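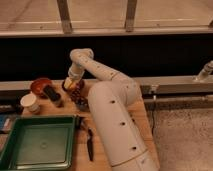

How Our Neighborhood Remembers Its Bread
A project report by Subira Rugemalira
28/12/2024

When I picked my topic back in October, I wanted to write about the history of baking in general, which my advisor kindly told me was enough for several lifetimes. So I made it smaller, and then smaller again, until I was left with the streets near Park and the old Brotum bakery, where my aunt bought rolls every morning before work (and still complains about the day it closed its doors).

My main sources were the bakery's order books, which the family let me read at their kitchen table, and long talks with people who used to shop there. The books are lovely things, full of flour smudges and notes in the margins about late deliveries. One page from the last full year gives 2,329 loaves of rye for the winter months and 756 of the sweet braided bread, which surprised me, as everybody I talked to remembered the braid first and had to be reminded that there was any rye at all!

I think part of the reason is that the braid was for holidays. People told me who sliced it, who got the end piece, and which uncle put too much butter on it. Rye was just what you had with soup. I had planned a whole chapter on prices, but the talks kept wandering back to kitchens and grandmothers, and after a while I let them wander.

I also tried baking the braid myself from a recipe on the back of an order slip. It calls for "enough milk" and "a warm place," and my first two tries came out flat and rather gray. The third was good, though my roommates may have been polite. I suspect the flour was different then, and I would like to ask a miller about it if I carry this work further.

There are gaps I should own up to. Four of the order books are missing, and I only spoke with people who still live close by, so the families who moved away are not in here. Their memories of the place might be quite different. The full recipe, with my own measurements for the milk, is in the appendix, after the list of talks.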